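Week 7: Reading an actor's biography

Handout for the second-year option. Notes by Renato Panganiban, revised 09/07/2018.

Bring this sheet and your marked-up copy of the Cropper entry. If you missed last week, the short version is that a career summary on a website is a piece of publicity until you can show otherwise, and you should treat it the way you would treat a poster.

1. Where the short biography comes from

Most of the online lives of television actors you will meet are between 200 and 400 words long. The one we are using, for the soap player we have been calling Actor C, runs to 362. It gives a birthplace, a first job, a "big break", four programmes and a marriage. I have traced the same paragraph, with small changes, through three sites. None names a source. The oldest version I could find was the back page of a theatre programme for a touring farce, and programme notes are as a rule supplied by the actor or the agent.

So three sites agreeing tells you very little. They are one witness speaking three times.

2. The word "primarily"

Look at how often you read that somebody is "best known for" or "primarily known for" a single part. Known to whom? In Actor C's case the part lasted under two years, and he had a long stage career on either side of it. The people who write these entries watched television. Few of them sat through a wet Thursday matinee at the Fuvness Playhouse, and the Playhouse did not keep its programmes in order, so the stage work shrinks to "also appeared in theatre".

I would like you to stop using the phrase in your own essays. If you must rank an actor's parts, say what you are ranking by: weeks of work, fee, audience, number of reviews. They give different answers.

3. The "big break"

I have never been persuaded that this is a useful idea. It is put in afterwards. Actor C's supposed break was a small role in the Hokoner serial, and the entry says it "led to" the soap. The contract dates, as far as we have them, show the soap offer was made before the serial was broadcast. It may be that a casting director saw an early print. It may equally be that the two jobs had nothing to do with each other and a writer liked the order.

Dancers turned actors get a special version of this story, in which the dancing is a sort of waiting room. Be careful with it. For many chorus dancers the stage was the better-paid and steadier trade, and acting on television was the risk.

4. Episode counts

Databases will offer you a figure and it will look solid. For Actor C, Clollus gives 30 episodes and the Cropper entry gives 20. Both could be right. One may be counting credited appearances and the other those in which he speaks, or one may stop at the last tape that survives. Neither explains its method. Quote a count only with the name of the place you got it from, and never average two of them (it was done in three essays last year).

The same goes for viewing figures. They are estimates from a panel of homes, and the fan pages round them up.

5. Domestic scenes and small parts

Much soap work is done at a table or a sink. An actor may have a whole scene with four lines in it and a good deal of clearing away, and the biographies have no means of recording this. Reviewers of the time ignored it too. I am doubtful about the large claims made for "kitchen realism" by some of the later writers, who seem to me to admire in one programme what they pass over in another, but the business with the crockery is at least there on the tape and can be looked at. 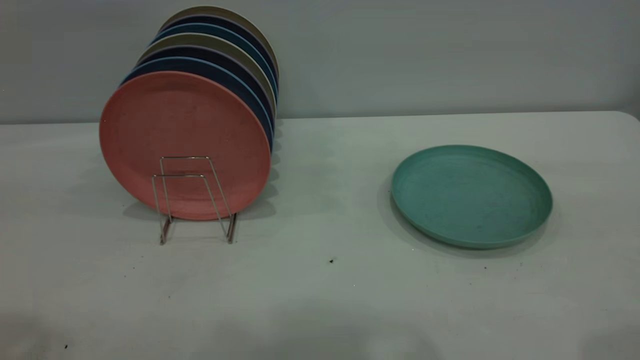 Fig. 1. Plates on edge in a wire rack.

When you watch the clip, note who handles things and who only talks. Then check whether the person handling things is credited at all. In two of the scenes on our list the answer is no.

6. For the seminar

Read the Cropper entry again and underline every statement that could be checked against a dated document. Put a wavy line under anything that depends on someone's memory. Leave the opinions alone. Most people end up with far more wavy lines than they expected.

Then choose one underlined statement and try to check it. The listings magazines are in the basement, shelf mark 2440, and the run is complete up to the December number of the last year. Ask at the desk for the key. The film copies are hard to read and the index is poor, so allow around an hour.

Write up what you found on one side of paper. "I could not confirm this" is an acceptable result and will be marked on how you looked. Please do not hand in a rewritten biography of Actor C. We have enough of those.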